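Spent the last few days at the Zemenness Open, the clay event at the Ventura club. Posting some notes in one thread so I don't have to answer the same messages one at a time. 2022-08-07

First, the format. It was a combined junior and adult tournament, singles and doubles, with 202 entries across all divisions. Last July they stopped taking names well before that. The extra room came from starting the juniors at 7:30 in the morning.

I played 4.0 singles and 4.0 mixed. Lost in the second round of singles, lost in the semis of mixed. Scores were 6-3, 6-4 in the singles and a third-set tiebreak in the mixed, 10-8.

The singles loss was simple. I missed returns on the ad side all match. He had a slice serve out wide and I kept standing in the same place. I moved over late in the second set and started getting balls back, and by then I was a break down.

Clay note for people who only play hard courts: the courts get watered at lunch, and the first match after that is slow. Balls get heavy. I dropped my string tension two pounds for that slot and would do it again.

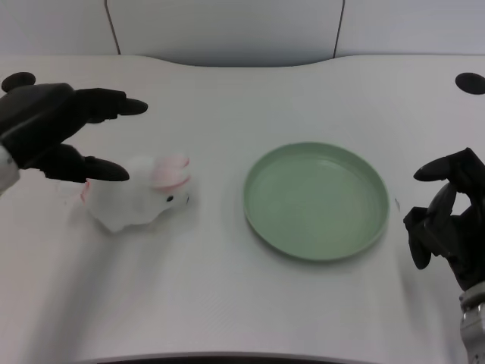
White table, toy rabbit, black hand.

Shoes. I got four questions about shoes. Yes, get the herringbone sole. I wore my all-court pair in the first round and slid past two drop shots that I should have reached. Changed before the second round. Still lost, but I got to the drop shots.

Draws went up late the night before play started, and then the 4.5 men's draw was redone the next morning after a withdrawal. If you had already planned your drive around the first version, that was a bad start to the day. A text message to players would have fixed it. They had our numbers from the entry form.

Match balls were fine. One new can per match, and another for a full third set. Adults at 4.0 and below played a tiebreak for the third, so we never saw the second can.

The 12s were the best tennis to watch. Long points, lots of high balls to the backhand, and good line calls from both sides. I saw one girl give back a point at 4-5 in the second set that she didn't have to give back. She lost the game and the set. Won the tiebreak.

Parents were mostly quiet. There is now a rope about ten feet behind the baseline fence and spectators have to stay in back of it. I thought it was too much when I read about it in the player email. After two days I think every junior event should have one. 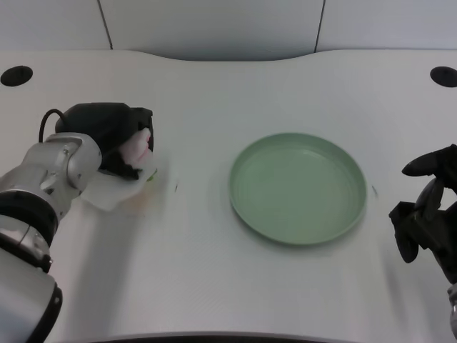

Back to the adult side. The consolation draws went ahead this year, and people stayed for them. Last year half of those matches were defaults. The difference is that your consolation match is now on the same day as your first loss, so you don't have to drive back for it.

Prize money was $4000 total, all of it in the two open divisions. The rest of us played for a towel. It's a decent towel.

Stringing on site was done by Vitovach, the shop from over by the station. Same-day turnaround if you dropped off before ten. I broke a string in the mixed quarterfinal and had the racquet back before the semi. Labor was $20 if you brought your own string.

Plurwood was the overflow site, and that is my main complaint. It's a 25 minute drive from the club and the courts there are hard, not clay. Some 4.0 women played round one on clay and round two on hard, in the same division. The players on the other half of that draw never left the main site.

I get that you can't fit that many matches on the courts they have. But pick whole divisions and send them over. Put the 3.0s and 3.5s at Plurwood from the start and tell people when they enter. Most would be fine with it.

Parking at Plurwood was easy, for what it's worth. Plenty of shade too, and a water fountain that works. The main site had coolers, and they were empty by three on the hottest day. Bring your own jug.

Someone asked about total matches. The final results sheet lists 367 played, including consolation and not counting walkovers. That is a lot of tennis for a club that size, and most matches I saw went on within half an hour of the posted time.

The mixed semi, since my partner will ask why I skipped it: we were up 7-4 in the tiebreak. I double faulted, then hit a volley long with the whole court open. They played two good points after that. We got it to 8-all and I netted a return -- ad side again.

So the plan for the next month is returns. Ad side, wide serve, half a bucket from each distance. I'm at the public courts most evenings after six if anyone local wants to serve at me.

Would I enter again? Yes, in singles for sure. Mixed depends on whether I'm asked back.

Entries for the fall doubles event are open now, same site and same form. The 4.0 side usually fills first.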